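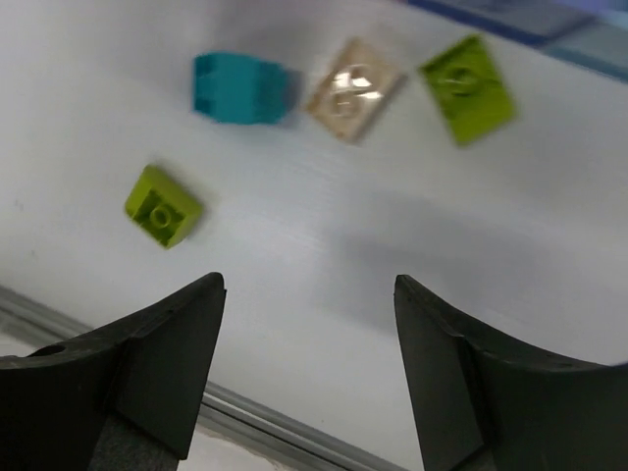 Khadija El Khatib wrote:
> Has anyone else had trouble getting coins out of Canolex since the
> new wallet went in? Mine left in January, it says, but the status
> has been stuck on "batching" and support only sends me the same
> link. I also can't tell which fee I paid. There are 2 on the
> receipt and they don't add up to what was taken.

Khadija, yes, same for me, and Thịnh Hà had it before either of us. Quick answer as I'm on my way out.

"Batching" means it hasn't gone to the network yet. They pile up withdrawals and send them in one go, mine went out with 644 others. So there's no transaction id to look up and no point pasting your address into an explorer, you'll only see nothing and worry.

Fees. First line on the reciept is theirs, flat. Second is the network fee, but it's an estimate taken when you press the button. If the batch goes later at a diferent rate they take the difference and don't show it. Annoying. Download the CSV from the account page, the real figure is in the last column. 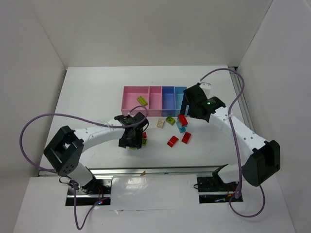

Sorting tray and bricks on the white tabletop.

When you write to support quote ticket 971, that's Bastien Marty's, they did answer that one properly. Ask them to take you out of the batch and send it singly. Costs a bit more, mine then had its 9 confirmations before I'd finished lunch.

Don't cancel and start again! Kristine Cruzado did and went to the back of the queue, plus paid the flat fee twice.

Haven't tried Titix so can't say if it's any better. Will look at the Badawi export script tonight if there's time, probably not.

Tarek Salem
Cutthorpe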